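The soap works that is learning to let go

Lostton has made soap since 1886, and for most of this time the bars went from the drying room to the box in somebody's hand. Ruby-Lee Tomoana has been one of these hands for 16 years. Now she is also a teacher, although the word makes her laugh.

"I teach a machine to pick up soap," she says. "My mother asked me what is new at work, and I told her that, and she thought I was joking."

We meet in the sorting room in Lollville, at the end of the early shift. Since March the company has been preparing one part of the packing line for a robot arm. Before the arm can do anything useful, it needs to see how people do the job, many times and with many different bars. So the sorters work part of the day with a hand-held gripper, which has two fingers with soft pads and a camera. They pick up a bar with it, put it down, open the fingers, and begin again.

Tomoana was not happy with the tool in the first week. "My hand knows the soap. If it is too soft, I feel it before I think about it. With the gripper I felt nothing, it was like wearing winter gloves. I pressed too much, always too much. Then slowly you start to look more. You look at the sides of the bar, where the pads come."

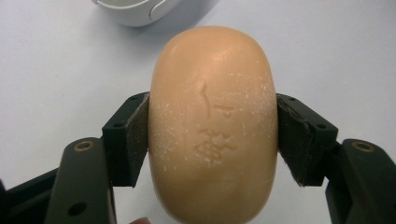
She did 253 picks on her best day, and she remembers the number because Sebastian Cozma wrote it on the board next to the coffee machine. Cozma leads the project. He came to Lostton from Schnyder, a maker of packing machines, and he admits that he expected the soap to be easy.

"On paper it is a simple shape," he says. "But it is round everywhere. If you hold it a little too high, it turns. And the people here have different ways to do it. Ruby-Lee comes in slowly and closes fast. Morfudd does the opposite. I asked them at the beginning to do it all the same way, and this was my mistake. The recordings were better when I stopped giving advice."

Morfudd Jenkins, who joins us with her jacket already on, agrees with the last part. "He gave a lot of advice," she says.

What changes for them when the arm is ready? I ask the question to all three and the answers are not equal. Cozma talks about wrists and shoulders. The sorters lift and turn bars all day, and he hopes that the arm will take the plain ones, so that people can spend their time on the checking. Jenkins is more careful. Nearly 15 people work in this room over the two shifts, and she would like to know how many will work here in three years.

"They told us that no one will be sent home because of the arm. I believe that they mean it," she says. "But when somebody retires, will they look for a new person? This they did not say. I asked for it in writing and I am still waiting."

Lorraine Donnelly, the plant manager, answers me later by telephone. She says that the paper is being prepared, and that the sorters will get a higher pay grade for the recording work, from the first day they did it. About the jobs of people who retire she does not want to promise. "We will look at each one when it comes. I know this is not the answer Morfudd wants."

Back in the room, Tomoana shows me how she judges a bar. She turns it to the window and passes her thumb over the face. Small marks are normal, she explains, and so is a bit of white on the surface, but a crack that goes deep sends the bar back to be milled again. The arm will not decide this. At least for now, its task is only to take and to place.

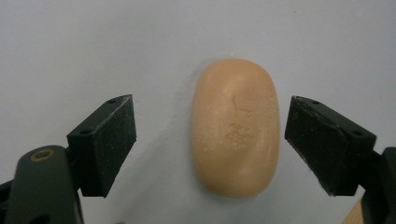 A bar of soap between the open fingers of the hand-held gripper, at the Lostton works in Lollville.

I ask if she would like the machine to learn the judging too. She thinks for a while.

"Some of it, yes. On Monday morning the machine can have all of it," she says. "But I would like to be asked. With the picking they asked us late, after the gripper was already bought. If they had asked before, I would have told them that the handle is too big for Morfudd and for me. Now we have tape on it."

Cozma says that a smaller handle is ordered. Jenkins wants to see it first. Then she goes for her bus, and Tomoana goes back to the table, where she has one more tray to finish before the late shift comes in.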